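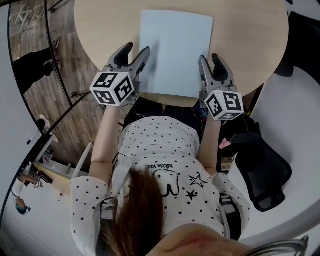
A round table has no straight reference edge, and for flat paper work that causes more trouble than the lost corner area. On a rectangular bench you square the sheet to the front edge and everything after that follows. On a round one the sheet gets placed by eye. Ours is light wood, and the pale blue sheet ended up slightly left of center, with a shadow lying across it. The shadow is faint, but I score fold lines with a blunt tool and no ink, and a faint shadow is enough to hide a scored line on pale stock. I have two questions. How do you register paper on a round top without marking the wood permanently? And would you fix the shadow with a second lamp or by moving the work?

Posted by flatgrain in Work Surfaces, March, 7:40 p.m.

gusset_mm wrote:
Registration first. Find the center of the top with two chords and their perpendicular bisectors, using a beam compass or a strip of card with two pinholes. Put a dot of removable tape there. Then run one length of low-tack tape through the dot, parallel to the line of your shoulders when seated. That tape is your reference edge. Replace it when the adhesive starts to creep. Mine lasts a few weeks before the ends lift.

Don't use the rim for anything. Round tops are often not round. I measured a Merkano pedestal table at 119 cm on one diameter and 6 mm less across the grain. Solid wood shrinks across the grain and hardly moves along it.

flatgrain wrote:
Mine is also a Merkano, a later one. I will measure both ways. Does tape lift the finish?

gusset_mm wrote:
Not on lacquer, if you pull it back low and slow. On oil or wax it will leave a dull stripe. Test underneath.

oblique_lee wrote:
I would skip the tape and put down a cutting mat with a printed grid. The mat carries the reference, the table is only a support, and the question of the rim goes away. It also stops the grain from telegraphing through when you score. On an open-grained top, a bone folder picks up every ridge under thin paper and the line wanders.

gusset_mm wrote:
A mat is a good answer for cutting and a poor one for scoring. Self-healing mats are too soft. The score comes out wide and shallow, and on anything heavy the fold cracks on the outside. A hard surface with a single sheet of scrap under the work gives a narrower line.

oblique_lee wrote:
That depends on the mat. The thin rigid ones are close to a bare bench. I fold 119 gsm stock on one every day with no cracking.

gusset_mm wrote:
119 gsm would not crack on a sofa cushion. Try it at cover weight, across the grain.

oblique_lee wrote:
Did so. Some cracking across the grain, none with it. The bare bench gave me the same result on the same batch, so I still put it down to the paper.

rimlight wrote:
On the shadow: do not add a second lamp at the same height on the opposite side. You will get two fainter shadows in place of one, crossing at the point of the tool. What you want is a larger source. A bare bulb makes a hard shadow at any power. A wide diffused panel makes an edge so soft you stop seeing it.

For scoring, though, some direction in the light is useful. A score without ink is a groove, and a groove only shows when light comes in low from one side. Set a small lamp to the side opposite your tool hand, with the head a hand's width above the table, and turn the overhead down. I use a Tarnent clamp lamp, CRI 96, though color rendering makes no difference to seeing a groove.

flatgrain wrote:
The clamp is a problem. The jaw is straight and the table is not, so it bears on two points and rocks.

rimlight wrote:
Cut a packing piece from scrap softwood, concave on one side to match the rim, flat on the other. Card on the contact face. Or use a floor stand. My floor stand puts the head 138 cm up, too high for raking light but acceptable for general fill.

kerf_and_a_half wrote:
Nobody has mentioned seating. If you use a mesh office chair at a round table, check the armrests against the underside. On a round top the arms meet the rim at an angle, so you sit farther back than at a desk and reach more. Lower the arms or take them off. Reach error shows up as scores that drift toward you at the far end.

gusset_mm wrote:
Agreed on reach. Turn the sheet, keep the pull direction constant. It is the one thing a round table makes easy.

flatgrain wrote:
Measured. 4 mm difference between diameters. I have put down the center dot and one line of tape, and I am working with the sheet turned so each score runs toward me. The side lamp waits on the packing piece.

Comments (3)

papermill_rd: The Badawi steel rule with the cork strip removed sits flatter against a tape line. With the cork on, the edge floats and you score wide of it.

skewchord: The two-chord method is also written up in the Skeltuvley shop notes, page on pedestal tables. Long chords give a better center than short ones.

oblique_lee: Still in favor of the mat.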